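Robots in Service, Unit 6: Reading a vendor's offer
Handout to go with the lab session. Bring it back in February, marked up.

The offer on the table

Bruvum sells a tabletop manipulation kit under the name Cletlow. You get an arm with a gripper, a starter policy already trained on kitchen tasks, and a support plan. The brochure says the kit is "ready for the home." The department has it on loan, and your job this unit is to decide whether we should pay for it. I have my doubts, and you should know that going in. You are free to argue me out of them.

We run everything on the play kitchen in the lab: counter, cooktop, sink, one steel pot, a few pieces of toy food. The basic job is to get the green block into the pot. It sounds trivial, and the brochure treats it that way. 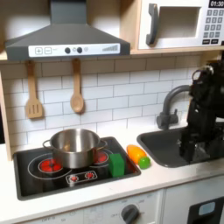

1. What the brochure claims

Bruvum gives one headline number, a 97 percent success rate on "everyday kitchen transfers." Before you copy that into your report, go through the footnote on the last page. A transfer counts as a success if the object ends up in the target "or in contact with it." A block balanced on the rim of a pot is in contact with the pot. So is a block leaning against the outside.

The footnote also says that trials were restarted when the arm failed to find the object in the first pass. Restarted trials were left out of the total. We don't know how many there were. I wrote to ask and got the brochure again.

2. What counts as done

Write your own definition before you run anything, and don't change it after you see results. Mine is short. The object is inside the pot, the gripper has let go and moved clear, the pot is still on the cooktop, and no person touched anything between start and finish.

Last year's group had a weaker rule and spent most of their discussion section arguing over borderline cases. The hard part to score is the moment when the jaws are down inside the rim. From across the room it all looks finished. The block may still be in the grip, or it may stick to one finger and come back up with the arm. Wait for the arm to clear before you write anything down. 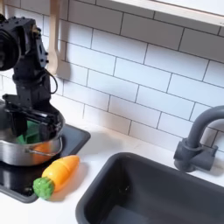
A second thing to settle is what to do about objects that aren't part of the task. Leave the carrot on the counter. A real kitchen has things lying around in it, and a policy that only works on a bare counter isn't worth the money. If the arm bumps the carrot, note it in the margin but don't fail the trial unless the carrot ends up in the pot too.

3. Our numbers so far

Using the definition in section 2, with the counter set up as the manual asks, the rate came out at 69 percent. That is a usable result for a teaching lab. It is a long way from the brochure, and the gap is mostly the definition, partly the restarts.

Then we moved the pot over by the width of a hand. The manual says the policy "adapts to layout." The rate dropped to 22 percent. I would not hang a whole review on that one figure, and neither should you - the lighting also changed that afternoon and we didn't control for it. Repeat it properly.

4. The pot is a task too

Most reviews of this kit stop at the block. The brochure also lists "cookware handling," with no number next to it at all, so we test that separately. Gripping a pot by its rim is a different problem from pinching foam. Steel is smooth and reflective, the weight hangs below the grip, and a small tilt matters a lot if you imagine soup in there. Score tilt as none, slight or spill. Yes, "spill" with an empty pot is a judgment call. Agree on it with your partner first.

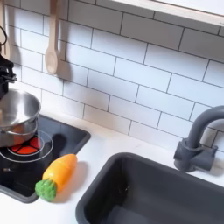
Watch what the word "handling" covers. Picking up, holding steady, carrying and putting down are four jobs, and a vendor can be good at one and claim the lot. In your table give each its own row. If you didn't test one of them, write "not tested" and leave the cell at that.

5. Cost and support

The support plan runs for 9 months and then renews at a price the quote doesn't state. Retraining the policy for a new object is a paid extra through Sumness, the reseller. Ask yourself what we would own at the end. As I read the license, we own the arm. The policy stops getting updates when the plan lapses, and the wording on whether it keeps running is vague.

Compare this with doing our own training on a plain arm. That takes more staff time, and students learn more from it. It also fails more at the start, and that has a cost as well.

6. Where I come down, for now

The hardware is decent. The arm is easy to set up and I've had no trouble with the joints. What I can't recommend is buying on the strength of the headline number, at least until Bruvum supplies the restart count.

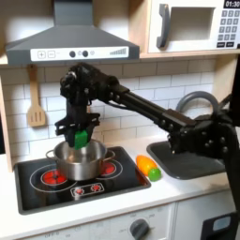 Başaran disagrees, and asked for this to go in the handout: the block task is too easy on the kit's critics as well as on the kit, because a low score on a moved pot tells you about the starter policy and very little about what the arm could do after a week of retraining. Judge it as a starting point, the argument goes, and the price looks fair.

I think that is a reasonable case for a different product, one sold as a starting point. The brochure says ready for the home. Still, take the objection seriously in your write-up.

For the report

Four pages at most, tables included. State your definition of success on the first page. Give the number of trials next to every percentage. List every restart and the reason for it. End with a yes or no on the purchase, and what Bruvum would have to show you to change your answer.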